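Flip-Top Boxes: Which Tips Hold Up and Which Don't
Storage and Tidying
By Zihan Ding

Every few months somebody decides that small clear boxes will fix your desk. I have owned a lot of small clear boxes. Most of them ended up holding one dead battery and a button, and I could see the battery and the button perfectly well the whole time.

So I am wary of the advice that goes around about them. I tried what I could over the summer, on a desk, in a kitchen drawer and on a shelf over the washing machine. Some of it is fine. A fair amount seems to have been written by people who photograph their boxes more than they open them.

Claim: clear boxes don't need labels

Wrong for anything that looks like something else. Picture hooks and cup hooks look alike through plastic. So do the short screws and the slightly less short screws, and baking soda and powdered sugar are a mistake you only make once. Label the body, low down on the front. A label on a flip lid points at the ceiling when the box is open, and it peels at the edge your thumb keeps pushing.

Masking tape and a pencil will do. I was talked into a label maker and stopped using it when the tape ran out.

Claim: a hinged lid beats a loose one

Mostly true, with a catch. You can't lose a hinged lid, and that alone is worth something to anyone who has dug through a drawer of orphans. But it needs room to swing. Measure the box with the lid standing up before you plan a shelf for it. I did not, and I now have four boxes I have to slide halfway out before I can get anything from them.

Thin hinges also go white along the fold and then split. If you see the white line starting, move the box to a job where it gets opened once a month.

Claim: one size for everything

This sells sets. Homley will tell you it looks tidier, and it does. It also means half your boxes are mostly air. Buy two or three in the size you think you want, use them for a couple of weeks, then decide. The Sadura ones I bought in bulk were too deep for paper clips and too narrow for tape, and I'm still finding work for them.

Claim: put one by the door for keys and coins

It works if the lid stays open. With the lid shut people put the keys on top of it, or next to it. Mine lives open all day. That lets the dust in, so wipe it when you wipe the table.

Cleaning

Warm water, a drop of dish soap, a soft cloth. Skip the scrubbing pads. Clear plastic shows every scratch, and a scratched box goes gray and looks dirty even when it's clean. The gunk collects in the hinge, where an old toothbrush gets most of it out.

Dry it with the lid open, and leave it open overnight if you plan to store salt, sugar or anything made of steel. I closed a damp one on a handful of sewing needles. They rusted.

As for the dishwasher, read the bottom of the box. If it says nothing, wash it by hand. I have heard "top rack is always fine" from several people and I have one warped lid that disagrees.

Sticky label residue comes off with a little cooking oil, left on for a few minutes and then washed away with soap. Nail polish remover can cloud some clear plastics, so keep it away from them.

Sorting a desk without making it worse

Don't start with empty boxes. Clear the tabletop, make your piles, throw out what you can, and only then bring out a box. If a pile fits in your palm it doesn't need a container of its own.

Do one box at a time — fill it, name it, put it where it's going to live. Ten open boxes on a table is just a new kind of mess, and you'll knock one off with your elbow.

Leave a little space at the top. A lid pressed down over a full box pops open the first time you move it.

What I would skip

Stacking them more than two high, unless the lids are dead flat. Scented liners. Any set with a carousel. The Fuveo pouches that are supposed to replace boxes altogether, which slump over and spill as soon as you take out the thing that was holding them up.

And check the jars you already have before buying anything. An old jam jar has no hinge to break, and it's already paid for.
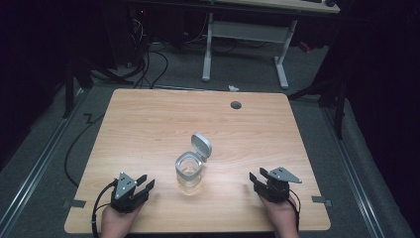
Small clear box with the white lid flipped up. Allow for that height when you choose a shelf.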